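Reusing office desktops as print and file servers works well if the old machine is recorded, stripped and wiped in a fixed order. These notes cover the disk and records side.

## Before opening the case

1. Note the asset number and the last login name.
2. Copy user files to the Ristau share. Allow 40 minutes per 100 GB on the Clamness network.
3. Compare file counts at both ends. Repeat the copy if they differ.
4. Sign the machine out of any licensed software.
5. Shut down, unplug at the wall and hold the power button for 20 seconds.

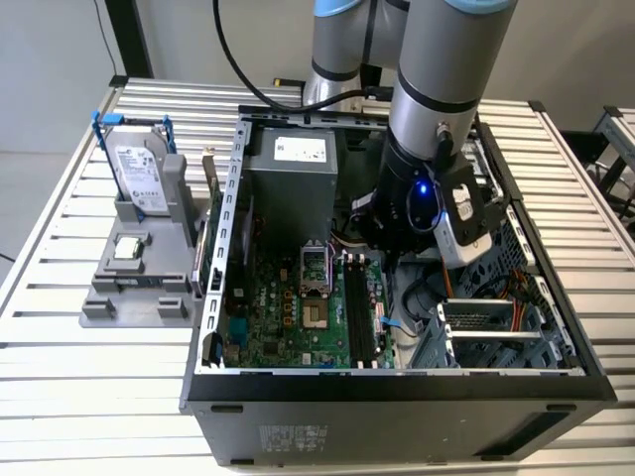 Francine Landry adds that step 4 gets skipped most often, and that a licence left on a wiped disk took her until April to recover. Do it before the copy if the vendor's server is slow.

## Wiping the disk

Attach the disk to the wiping station and check the serial number against the record. Run one full overwrite pass on magnetic disks. Use the drive's own secure erase command on solid state disks, as an overwrite may miss spare blocks.

Read back 1,000 random sectors. Any sector that is not blank fails the disk, and failed disks go to Ross for shredding.

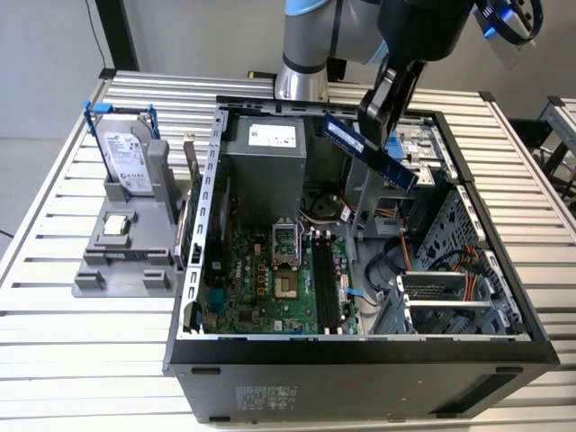

**Category: Records and storage**

Enter the wipe result under the disk's serial number, not the asset number, as disks are often moved between machines. Keep the Fuvlow log file with the entry.

Store passed disks in antistatic bags, label outwards. Memory is bagged separately and marked with its size and speed.

Last revised October 2023.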